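How I Fold a Cloth and Clear a Craft Table
by Heledd Lewis

I put this off all through February. My craft table collects stuff faster than I can use it, and the green cloth always ends up in a heap with paint cans and toys parked next to it. So I finally settled on a routine, and it takes me 18 minutes (less if the phone doesn't ring!).

Start with the cloth. It's the biggest soft thing on the table, and once it's folded you can see what you've got left to deal with. 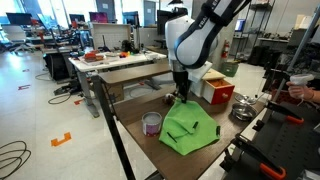

Do I need to iron the cloth before I fold it?
A good shake and a flat hand are enough for everyday use. Save the iron for company.

Lift anything small off the edges first, then pull the cloth out flat by its corners. If there's a flap turned over in the middle, open it up or you'll fold a lump in. Fold it in half, smooth it, fold it in half again. My friend Siwan rolls hers and swears by it, but mine always unroll on me.

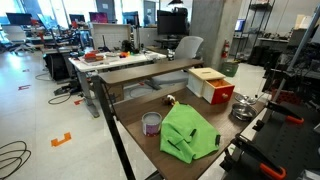

2 min read

Next comes the paint. Press the lid down all the way around and wipe the rim, then put the can somewhere with the label facing out. I learned that one after opening the wrong purple, twice.

Bowls go one inside the other, deep one on the bottom. Stuffed toys go to the toy basket, and I mean right away, or the dog gets them.

Leave the little drawer for last! A red drawer that's hanging open is just begging you to sweep everything into it. Take out whatever doesn't belong, push the rest to the back, and close it all the way. Then wipe down the wood with a barely damp rag and put the folded cloth on a shelf where you can grab it next time.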